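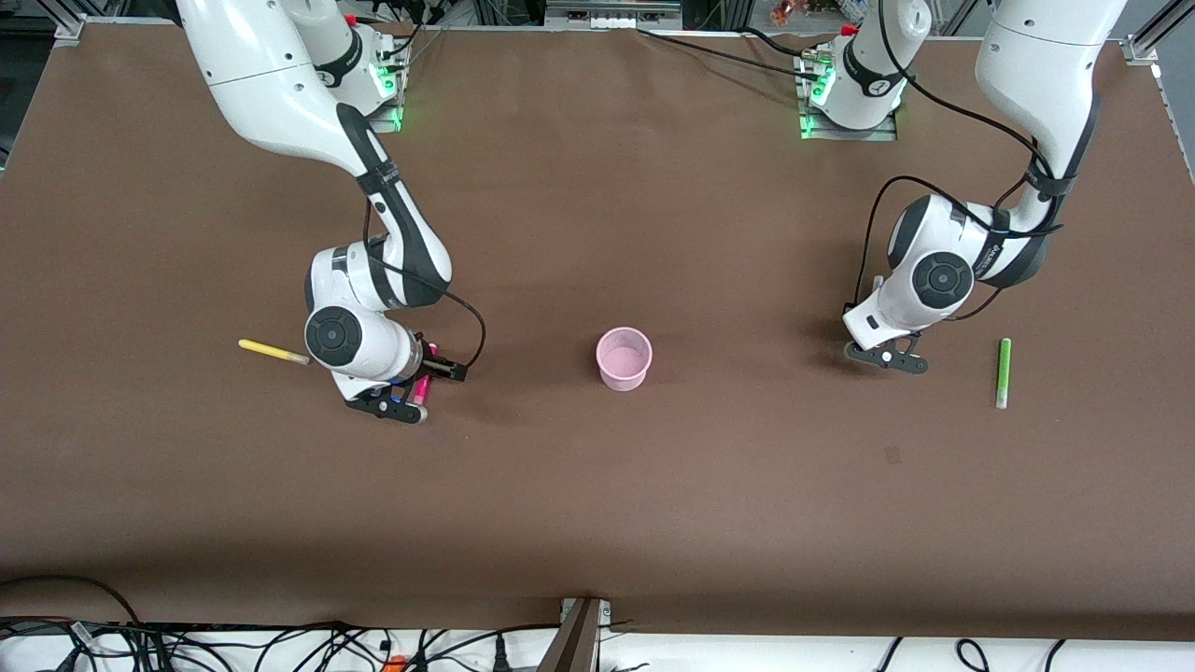

Marker sorting at the Ostametti bench
13 Oct 2023

We are gathering examples for Felent, a learning system for two-arm tabletop tasks. Each one is a person steering both arms through the job of putting markers in a cup. The set stands at 794 usable recordings out of 805.

Pink marker in the right gripper, left gripper open. The yellow and green ones are still on the table - the cup stands between the two hands.

Start positions are changed before every recording. Aoi Hirose checks each one for dropped frames the same day.

More pictures from the bench will go up in December.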